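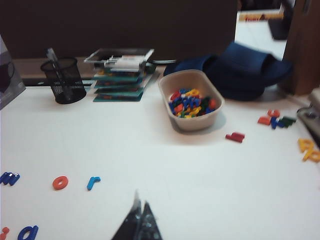

# Chapter 11: Virement and Supplementary Estimates

Chapter 10 dealt with the annual estimates up to the point at which the assembly approves them. The present chapter deals with what happens when the approved figures turn out to be wrong during the year. Two procedures are available. Under virement, money already granted is moved from one heading to another and the total stays the same. Under a supplementary estimate, the assembly is asked to grant more.

The distinction matters because the two procedures place the decision in different hands. Virement is usually settled within the finance ministry, under powers passed to it in the founding statute or in standing orders. A supplementary estimate must return to the floor of the house and may be debated, amended or refused.

## 11.1 Terms used in this chapter

A *vote* is the largest unit in which money is granted. Each vote is divided into *subheads*, and each subhead into *items*. An *excess* is spending above the amount granted for a vote. Spending above a subhead, where the vote as a whole is not exceeded, is an *overspend* and does not by itself need the approval of the assembly.

The word "saving" is used in its accounting sense throughout. A saving arises whenever less is spent than was granted, whether by design or by delay. A road scheme that starts late produces a saving in the first year and usually a pressure in the second.

## 11.2 Limits on virement
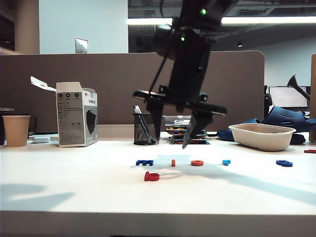 *Figure 11.1. A black robotic arm over a white tabletop with foam letters in red, orange and blue.*

Most systems restrict virement in the following ways:

- Money may not be moved between votes.
- Money may not be moved from capital to current spending, though the reverse is often allowed.
- Money may not be used for a new service that the assembly has not considered.
- Pay subheads may not be increased without separate consent.

The third restriction causes the most difficulty in practice. Joshi treats a service as new if no item for it appeared in the estimates of either of the two previous years. Kostiuk prefers a test of purpose, under which a service is new if a member reading the original vote would not have expected it. The two tests give different answers in the Flelham case, set out in section 11.4, where the provincial assembly had granted 922 million for transport and the ministry used part of it to run a ferry at Skitumwood.

## 11.3 Timing

Supplementary estimates are commonly presented in one or two rounds. Where there are two, the later round falls close enough to the end of the financial year that much of the money has already been committed. In a system whose year matches the calendar year, a request laid in December leaves the assembly with little real choice. Its remaining power lies in the debate itself and in any conditions it attaches to the following year's votes.

Chapter 12 takes up the position where spending has exceeded a vote and no supplementary estimate was laid. Readers who have not met the idea of an appropriation account should first read the notes at the end of Chapter 2.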